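3.2. La aguja, la almohadilla y el hilo

Antes de meternos con los nudos tengo que contar un poco con qué cosíamos, porque me he pasado media tesis discutiendo de materiales y no pienso desaprovecharlo. Las almohadillas eran las Grallorano de la serie blanda, que ceden bastante al pinchar (demasiado, según Lama Srour, con quien monté todo el protocolo en Kasbridge). El hilo, negro o casi negro, con la aguja curva ya montada. Gastamos 65 almohadillas en total y todavía me encuentro trocitos de hilo en los bolsillos de la bata.

La aguja se coge con las mandíbulas y se deja la punta libre, mirando hacia donde va a entrar. Dicho así parece una tontería, pero la mayor parte del tiempo de los principiantes se nos iba en recolocarla: la giraban, la soltaban, la volvían a coger... ¡y vuelta a empezar!

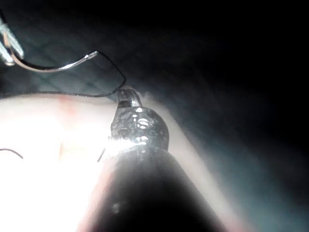
3.3. El lío de las lazadas

Participaron 24 residentes y cada uno cerró su incisión con puntos sueltos. Yo esperaba que lo difícil fuera atravesar la almohadilla. Pues no, lo que de verdad los frenaba era el hilo. Si dejaban el cabo demasiado largo, las vueltas se les amontonaban sobre la almohadilla y luego había que averiguar qué lazada tocaba apretar, con una pinza sujetando cerca del extremo y la otra buscando por dónde pasar. Registramos esos enredos como «lazada múltiple» siempre que hubiera más de una vuelta abierta a la vez, siguiendo la escala de Sithole con una pequeña adaptación nuestra (véase la Figura 3).
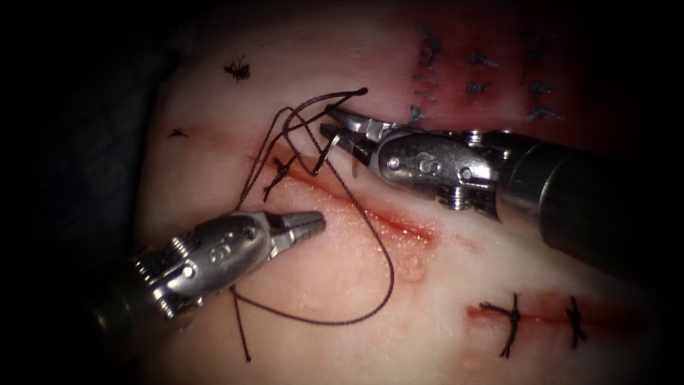
Figura 3. Lazadas de hilo sobre la almohadilla durante el anudado; la pinza derecha sujeta el hilo cerca del cabo libre.

Para puntuar la lazada nos fijábamos en el cabo corto: si se podía seguir con la vista desde la pinza hasta la primera vuelta, la dábamos por legible. Lama y yo puntuamos por separado y luego comparamos, y la verdad es que discutimos bastante menos de lo que temía (el acuerdo inicial fue del 90 %, y lo demás lo resolvimos con café).

3.4. Los cabos cortados

Confieso que esta es mi parte favorita. Un cabo recién cortado dice muchísimo: a veces las hebras se abren como un pincelito negro, y a veces la punta queda compacta. Al principio ni lo anotábamos, me parecía una manía mía, pero en la segunda ronda de enero añadimos una casilla para el deshilachado y acabó siendo de las que más usamos.
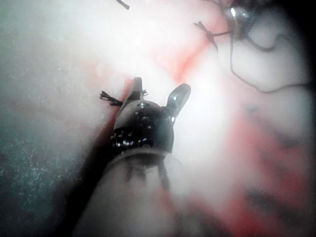

Revisamos de este modo 154 nudos, con tres categorías para el extremo (limpio, algo abierto, deshilachado) y otra variable aparte para la longitud. No medimos la tensión del nudo, y es una lástima, porque sospecho que las dos cosas van de la mano; lo dejo apuntado entre las limitaciones.

3.5. La línea terminada

Lo último que valorábamos era la hilera en conjunto. Aquí nos apartamos de la plantilla Brondmont, que puntúa punto por punto y luego hace la media, con lo que una fila torcida de nudos correctos sale estupendamente parada. Nosotros mirábamos si cada nudo quedaba montado sobre la incisión, cómo caían los cabos a los lados y si había recortes de hilo sueltos en la almohadilla.
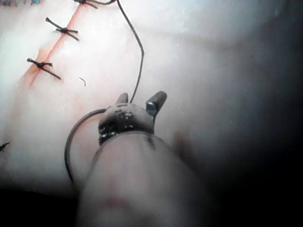 Los recortes no restaban puntos, ojo, pero sí los apuntábamos. Lama insistía en que en una almohadilla da igual y en un paciente no, y me convenció de incluirlos como observación libre. En cuanto a la orientación de los cabos, aceptamos tanto los que se abrían en forma de lacito o de aspa como los que caían hacia un mismo lado, siempre que no taparan el punto siguiente. Los resultados por residente se recogen en la sección 4.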